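Sernley Travel Cover - Frequently Asked Questions

Buying a policy

How fast can I get covered?
Same day. Fill in the form, pay, policy lands in your inbox. Check spam if it doesn't.

Can I buy after I've already left home?
Yes, but there's a three day wait before medical kicks in. Accidents are covered right away.

Do you cover road trips in a rental car?
The Oltis plan does, up to $600 toward the rental company's deductible. The basic plan, no. It also won't cover liability to other drivers, get that at the rental desk or from a border agent.

What should I keep in the glove box?
Printed policy, claim number, pen, the little stuff you always end up needing.

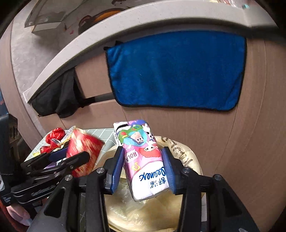

Kleenex pack, glove box basics.

Families

Are kids included?
Under 18, yes, when they travel with a parent named on the policy. No extra charge for the first two. After that it's $185 per child per year on the annual plan.

My teenager is flying alone. Same policy?
No, needs thier own. Call us and we'll set it up, takes a few minutes.

Claims

What counts as a spill or damage claim on a rental?
Stains, burns, torn seats, if the rental company bills you for it. Send the bill and photos, plus the checkout sheet if you have it. Minor stuff is usually cheaper to clean yourself before you hand the keys back. An opened drink can lying on its side and a sponge with a purple scouring face are pictured here, and for seats stick to the foam side, scouring can rough up fabric and we don't pay for that.
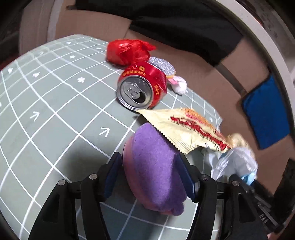 How long do claims take?
Most are paid within two weeks of us getting all the paperwork. Missing receipts slow it down the most. Baggage claims top out at $697, electronics at $517 of that.

Can I talk to a person?
Mercedes Usuga runs the claims desk, ask for her team. Phones open 8 am, closed for lunch on Tuesday for staff training. Email works too and we do read it.

Can I cancel?
Full refund before your start date. After that no refund on single trips, annual plans are prorated if you havent claimed.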